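Caderno da oficina, sala de Iltham
Junho, entrada da tarde, começada às 14h30

Mangueiras flexíveis e a mesa de trabalho

Continuo a arrumação que ficou a meio. De manhã tirei da gaveta de baixo todas as mangueiras que lá estavam enroladas umas nas outras, e demorei mais a separá-las do que tinha previsto. Algumas tinham etiqueta, outras tinham só o resto da cola da etiqueta. Para o futuro peço a todos que escrevam o diâmetro com marcador directamente na mangueira, perto da ponta, e que não confiem no papel.

O critério que usei foi este. Primeiro dobro a mangueira com as duas mãos, devagar, até fazer uma curva fechada. Se ela fica com a marca da dobra, vai para o saco das que servem só para cortar em pedaços pequenos. Se volta à forma, olho para as pontas. Uma ponta rachada corta-se, e o resto aproveita-se quando o comprimento ainda chega da mesa até à parede. Separei 5 que passaram esta prova sem nenhuma reserva.

O diâmetro interior de 19 mm continua a ser o mais incómodo. As abraçadeiras que temos da Flusix são ou um pouco pequenas ou demasiado grandes, e com as grandes a fita de metal fica a sobrar e arranha os dedos. Experimentei apertar uma com a chave de fendas pequena, e a ranhura do parafuso ficou logo estragada. É melhor usar a chave de caixa, que está na segunda gaveta, ao fundo, atrás das limas.

Também limpei o tampo. Usei primeiro o pano seco, depois o pano com um pouco de detergente, e no fim outra vez o pano seco. Uma mancha escura perto do torno não saiu. Não insisti, para não tirar o acabamento.
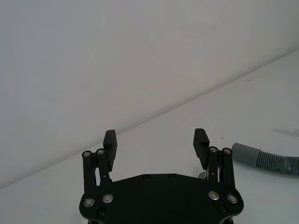

Como se deve guardar uma mangueira flexível quando ela vai ficar muito tempo sem uso?

Guarda-se enrolada em voltas largas, sem torcer e com as pontas tapadas, num lugar onde não bata o sol. Pendurar num prego fino faz vinco no ponto de apoio, por isso convém um suporte largo e arredondado.

Este suporte largo é o que ainda nos falta. No catálogo da Wokstead há uns de parede, em meia-lua, com furos para dois parafusos. Parecem-me bons, mas a medida da profundidade não vem no desenho e vou escrever a perguntar. Se for menos do que a largura de três voltas, não compensa. A alternativa é fazer nós mesmos com o resto do tubo grosso que está na arrecadação, cortado ao comprido. Já marquei o corte com lápis, falta a serra boa, que está emprestada.

Outras notas do dia:

As tampas pequenas para as pontas estão agora no frasco de vidro com a palavra TAMPAS. Restam 5, e isto não chega. Pôr na lista de compras.

O manual da Głowacki sobre as ligações rápidas estava dentro da gaveta das mangueiras, com as folhas coladas de humidade. Pu-lo aberto em cima do armário. A página da tabela ainda se lê. Se alguém tiver outra cópia, agradeço.

As mangueiras com a marca da dobra não vão para o lixo enquanto eu não cortar delas as mangas de protecção para os cabos do chão. Comprimento de cada manga: um palmo. O corte faz-se com a faca de lâmina nova, sobre a tábua, nunca sobre o tampo.

17h50. Parei na etiquetagem. Amanhã começo pela prateleira de cima, onde estão os adaptadores, e depois volto ao problema das abraçadeiras.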